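Filed under: Bench notes / Desktops / Teardown

Wed 3 January

First tower of the year off the Aguirre pile, tag 69. Dagim had it down as "won't post, probably fine," a phrase I'd like engraved over the door.

Case is on its side with the panel off. PSU is still in along the front edge, label up, so for once I could copy the ratings without a mirror. Small black graphics card, left seated. Blue latches on the slot brackets, the kind that snap if you look at them in winter.

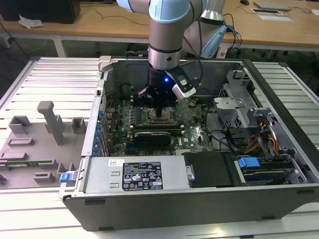
Cooler screws went in the Surko tray, 2 of them chewed up already. Whoever was in here last owned one screwdriver and it was the wrong one. Ask Refugio if we have spares in that thread before ordering 8 more and finding the old bag in August.

Socket checklist, since Amarachi wants it written down:
- lever fully up before anything touches the chip
- look at the contacts with the lamp, both directions
- old paste off with the good wipes (Sylvie hides them behind the Idberg box)

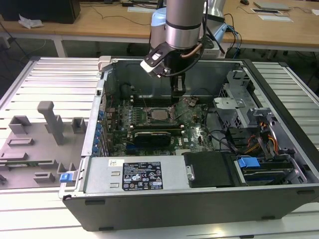
Not touching the drives until Nayeli confirms Aguirre wants them back. Last time we had that conversation after the wipe, and it was a short conversation. Power leads by the drive cage stay as they are too.

To do: test PSU on its own, reseat memory, find the side panel.

Recent entries
Mistutwood monitor arms, again
Labeling the screw trays
Fan noise, 8 suspects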